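Two Grippers, One Pair of Jeans
By Bereket Alemayehu | December

So I spent the afternoon at Kodidwood, where the crew is comparing finger pads for folding laundry — and wow, denim is stubborn! They're trying the Sivby pads against the older Mancuso set, 10 folds each, with the same jeans every time. 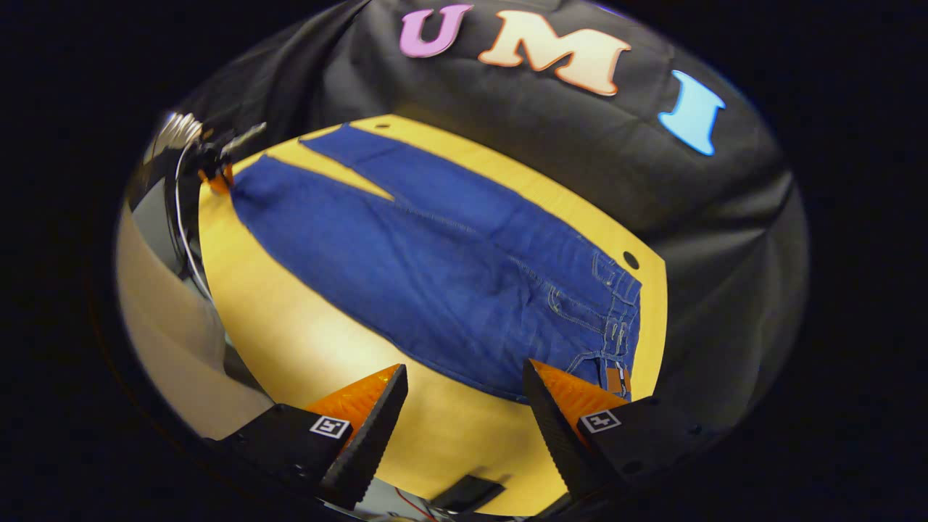 Which pads are ahead so far?
The Sivby set, with 8 clean folds to six for the Mancuso.

I got to try the handheld gripper myself (my first waistband grab slid right off) and I'm told the wrist camera gets swapped next. Towels after that, and I've already asked to come back.

Comments

pell_r: Did they try it on a fitted sheet? Asking for my closet.

Joanie: Mancuso pads wear out fast on our arm too — we change them every 11 days.

Contact Uvetti News | © Uvetti | Back to top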